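# The Second Life of the Kitchen Table

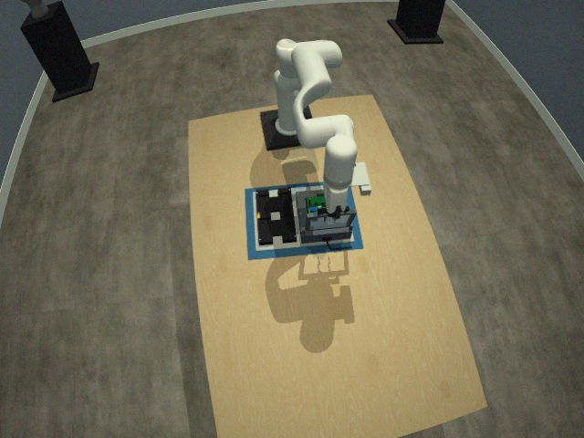
*Pale, fine-grained wood, and plenty of it. Rendered image.*

Ask people what they'd save from a childhood home and a surprising number say the table. It's usually the least valuable thing in the room, with one bad leg and a burn mark from a fondue pot, and they'd still rent a truck for it.

I've spent the past year chasing tables. I've crawled under them with a flashlight, sniffed them, leaned on them, and eaten a great many muffins on top of them. I wanted to know why we hang on to big wooden tables when so much of what we own gets replaced every few years, and I came home with a head full of glue recipes and a deep new love for people who sand things.

My first stop was Zindari, a repair shop in an old feed store at the end of a gravel road. You smell it before you see it: shellac, coffee, a little scorched oak. The shop takes in tables that other places turn away. Tops split down the middle, legs chewed by three generations of dogs, a farmhouse monster that somebody sawed in half during a divorce (both halves came in, from different towns, and they're being joined again for a daughter).

The ledger at Zindari is a wonderful thing, a fat green book with a number for every job. I opened it at random to job 2086 and read, in pencil, "wobble, owner attached to wobble, leave some." They left some. The table went home with one short leg and a new stretcher underneath, so it can rock gently for another fifty years without falling down.

What surprised me most was how much of the work is cleaning. A tabletop that looks ruined is often just dirty, in layers, like the floor of a cave. There's furniture polish on top of old wax on top of cooking grease, and underneath all of it the wood is sitting there the color it was when it was cut. I watched one come up under a rag and mineral spirits, going from a sticky brown to a warm honey in a strip the width of my hand, and I may have yelped.

Then there's the matter of grain. I used to think of grain as decoration. At Zindari they read it the way a sailor reads water. Fine, tight lines mean a tree that grew slowly, maybe crowded by its neighbors. Wide, loose bands mean good years and lots of sun. A top made from several boards will have them running in different moods, and a careful builder lays them all out on the floor and shuffles them around for a whole morning before touching the glue. Pale woods are especially unforgiving, I was told. Every dent shows, every ring from a wet glass, and you either learn to enjoy that or buy coasters.

From there I drove 35 miles to Myung, a lunch place with no small tables at all. It has one long one, built from ash, and you sit wherever there's a gap. I'd been warned that it was awkward. It is, for the first four minutes! Then somebody needs the hot sauce and you're the closest, and by the time the noodles arrive you know about their knee surgery. The top is scrubbed every night with soap and a stiff brush, no varnish, no oil, and it has gone silky in a way that makes it very hard to keep your palms off it.

The regulars have their spots. One stretch near the kitchen door is lower than the rest - worn, I assumed, by elbows - but the story there is that it's where the bread gets cut when the proper board is in the wash. Either way, a plate set down on it tilts slightly toward you, as if the table were offering you your own lunch.

Size is the thing that kills most old tables now. Apartments got smaller, or at least the rooms with room for a table did, and the big ones have nowhere to go. A dealer's barn I visited in August had them stacked on end along every wall, legs off, tagged and waiting. I wrote down tag 2403 because I wanted it so badly: cherry, two drawers, ink stains in the left one. It wouldn't have fit through my front door. I measured twice, and then once more at midnight in case the door had changed its mind.

There are good answers to the space problem, and some are very old. Drop leaves, gate legs, trestles that knock apart with a mallet. Illia, a small workshop that builds new tables on old patterns, makes a trestle model that comes down in the time it takes to boil an egg and stores flat behind a sofa. The joints are held with wedges, so there's no hardware to lose. I put one together badly on my first try, with the wedges upside down, and it still held me when I sat on it.

Illia's workers test each top by living with it for a while. They eat on it, cut paper on it, leave it by the stove and then by the drafty window. Wood moves with the seasons, wider in damp weather and narrower in dry, and a top that's screwed down too tightly will crack itself open trying. So the fastenings sit in little slots that let it slide. You can feel it in your own house if you're patient. Run a fingernail along the end of a breadboard-style top in winter and again in summer, and the edges that lined up in one won't line up in the other.

If you have an old table and want to do right by it, the advice I heard everywhere was gentle. Wipe up water. Skip the spray polish. Keep it away from the radiator. If the finish is cloudy, try a soft cloth and warm, barely soapy water on a hidden patch before you reach for anything stronger, and if the underside has writing on it, take a picture and leave it alone.

I did turn over my own table when I got home. It's a plain pine thing I bought secondhand for the price of a pizza. Underneath, in blue crayon, there's a horse with five legs and the number 2303, and I have no idea what either one is about. I've started leaving the pencils out when my niece comes over.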